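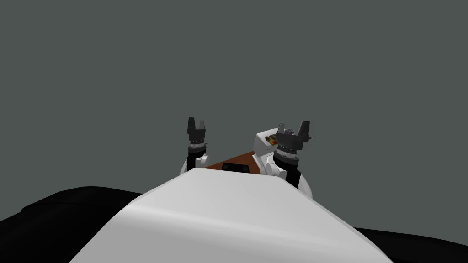
I'm writing the house rules for how a simulated run has to start before we'll accept it as a valid test, and I'd like some opinions before it goes out to the team. We build the scenes in Drumerar and the runs come from three sites, all with their own habits. My draft says both arms must be raised clear of the work surface, fingers pointing upwards and open, with no movement until the run is marked as started. You can see the sort of pose I mean at the top of the post, with both grippers up against the grey and the brown surface low down between them. What I can't settle is whether the pose should be a fixed set of joint values or just a description with a tolerance.

Mattes Harms
Pundura project

kettleby_r wrote:
Fixed joint values, written down, version number on the file. We tried a description at my last place and every site read it differently. "Clear of the surface" meant one thing to the people who wrote it and something else to the people running it. We ended up throwing out 368 runs from a batch of 1,044 and most of those had nothing wrong with them apart from the start.

oddsocket wrote:
I don't agree with that. If every run starts from exactly the same joint values you end up with a controller that only works from there. The first time somebody nudges an arm before pressing go, it falls over. I'd have a named pose and then a small random offset on top, logged with the seed.

kettleby_r wrote:
An offset is fine if it's logged. My complaint is with rules that can't be checked by a script.

oddsocket wrote:
OK, we're closer than I thought then.

Mattes Harms wrote:
The seed isn't in our log at the moment. I'll ask for it. The draft also has a line about the gripper opening being checked at the start, and that has had the most grumbling so far.

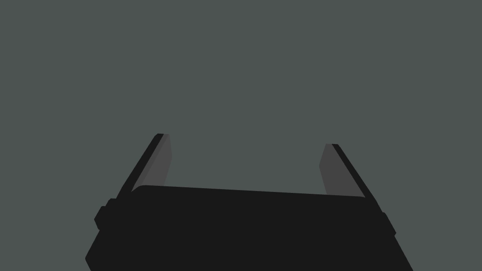
When should the gripper opening be checked? Before the first command is sent, and again after every scene reset, with both readings saved in the run log.

I've copied that wording straight from the draft. The grumble is about the second check. Kollirden's people say the reset already sets the fingers to open, so reading it back is a waste of a step.

tansy_lab wrote:
Keep the second check. A reset sets a target. It doesn't tell you the fingers got there. If your reset returns after 18 simulation steps and the fingers need longer than that, the run begins with them still moving and the log says they were open. Read the position, compare it with the limit, refuse to start if it's out.

grahamw wrote:
Refusing to start seems heavy handed to me. Put a warning in the log and let people filter later. We queue 800 runs overnight and I don't want to come in and find it stopped at the second one because of a rounding error.

tansy_lab wrote:
Then set the tolerance properly. Warnings don't get read.

grahamw wrote:
Ours do. But fair point on the tolerance. Could it skip the bad run, record it as skipped and carry on with the next one? I could live with that.

Mattes Harms wrote:
Skip and record works for me. I'll change "stop" to "skip" in section four. I'm also adding a still of each gripper at the start of the run, saved beside the numbers, so that a reviewer can look before signing anything off.
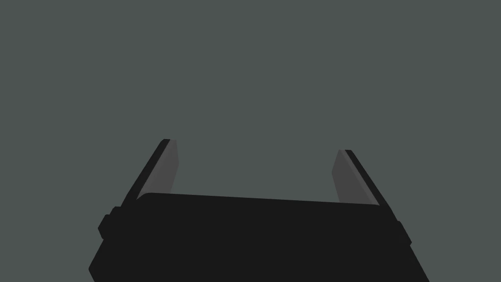 Gripper open, fingers well apart, nothing held.

oddsocket wrote:
Good idea, with one condition - the still must not replace the reading. You can see from a picture that the fingers are apart. You can't see whether they are at the limit or a couple of millimetres short of it.

kettleby_r wrote:
Agreed. Also say in the rule which side each still belongs to and put left or right in the file name. One gripper looks a lot like the other against a plain background.

Mattes Harms wrote:
Both noted. Next draft will have the named pose, logged offset and seed, two opening checks, skip and record, and left/right on the stills. Hồ still wants the time of the last reset in there too and I haven't decided.

grahamw wrote:
Put it in. It's one column.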